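Lighting a Big Workroom Without Squinting

I have been putting off writing about lights for ages, mostly because ours were so dreadful that I was embarrassed. When we took on the long room at Vuller we spent the first winter working by whatever tubes still came on, and I went home with a headache most evenings!

If your room is large and open, start at the ceiling. Pale paint does a great deal of the work for you, and if you have a wall of bare brick (lovely as it is) remember that it drinks up the light, so put your fiddly jobs further away from it. Rows of flat white fittings running down towards the far end suit a long room very well – you want them to carry on right to the back, where the dark corners gather.

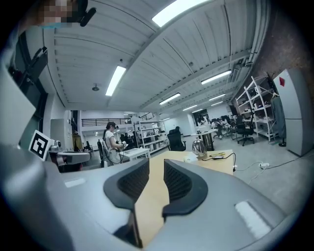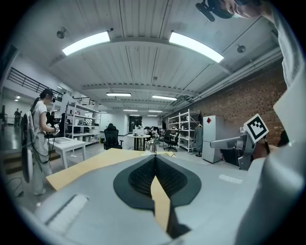

Clean the covers before you spend a penny on new ones. Switch off, let everything cool, and go over them with a barely damp microfibre cloth, then a dry one. I do ours each April, and I'm always a little ashamed of the colour of the water.

When you do come to buy, look at the lumens on the box and forget the watts. A small bench lamp of 1,000 lumens is plenty for cutting card or reading a rule, so long as it comes from the side opposite your writing hand. Try to keep all the tubes in a room the same shade of white, too. We had 2 different sorts over one table at first, and matching thread under them was hopeless.

Do leave the smoke alarms well alone when you're dusting up there, apart from a gentle going over with the soft brush of the vacuum. Ours get tested the same morning as the cloths go in the wash.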